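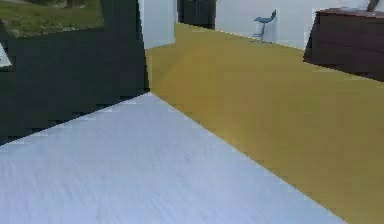 Letters are pictures of sounds, and every letter you read today was drawn by a person. The work of drawing letters so that they all look like one family is called type design. A family of letters like this is called a typeface. Before a type designer draws the first letter, she must think about light and dark. Look at how the dark gray panel stands next to the pale blue-white surface. You see very well where one stops and the other starts, and the dark one feels heavy, even if you don't know what it weighs. Letters work in the same manner. The dark part is the ink, and the pale part is the paper. The eye needs both of them for reading.

What is inside a letter?

Take a pencil and write a big letter "o". You have drawn a line, but you have also made a small room inside the line. Type designers have a name for this room. They call it the counter. It is a funny name, because a counter is also a place in a shop where you pay. The letters "a", "b", "d", "e", "g", "p" and "q" have counters too. The letter "n" has a counter which is open at the bottom, like a house without a floor.

If the counter is very small, the letter looks dark and it can be hard to read, especially when it is printed small. If the counter is big, the letter looks light and friendly. Schoolbooks for young readers often use letters with big counters.

Thick and thin

The lines of a letter are called strokes. In some typefaces all strokes look equally thick. In other typefaces there are thick strokes and thin strokes together. This comes from the old times, when people wrote with a wide pen. When the pen went down, it made a thick line. When it went sideways, it could make a thin one.

When all strokes are made thicker, we say that the typeface is bold. Bold letters are good for a title or for a warning. A whole book in bold would be tiring — it is a little like a person who shouts from morning to evening.

The space between

Now comes the part that many children find strange. Type designers spend a lot of time on places where there is nothing. The space on the left and right side of every letter must be decided too. If it is too small, the letters touch each other and "rn" begins to look like "m". Try it! Write the word "corn" with the letters very close together, and ask a friend to read it.

Some pairs of letters are difficult neighbors. A capital "A" and a capital "V" both have sloping sides. If you put them next to each other with the normal space, it looks like there is a hole between them. So the designer moves them a bit closer. This is called kerning. Tamara Harasym, who drew the typeface Drostach, made a list of all the pairs that she had to repair by hand. There were 149 pairs on it. She did the last one on a Wednesday evening and then she ate a very big pancake.

How many letters are there?

The English alphabet has 26 letters, so you may think that 26 drawings are enough. But you need capital letters and small letters. You need numbers, commas, question marks and brackets. Then there are languages with marks on the letters, for example "é", "ö" or "ž". Each drawing in a typeface is called a glyph. Drostach has 1021 glyphs. Her first typeface, Valten, was much smaller and had only 133.

Try it yourself

You will need squared paper, a pencil and an eraser.

Draw a small letter "n" which is five squares high. Make the strokes one square thick. Next to it draw the letter "h". You will notice that it is the same as "n", only the left stroke is taller. Now turn your "n" upside down. You have nearly got a "u"!

Go on with "o", and then use it to make "b", "d", "p" and "q". Keep the same height and the same thickness, so everybody can see that the letters are brothers and sisters. When you have enough letters, write your name with them. Look at it from the other side of the room. If one letter looks darker than the others, make its counter a little bigger.

At the end give your alphabet a name. It can be a short one, like Emix or Woo, and it doesn't need to mean anything.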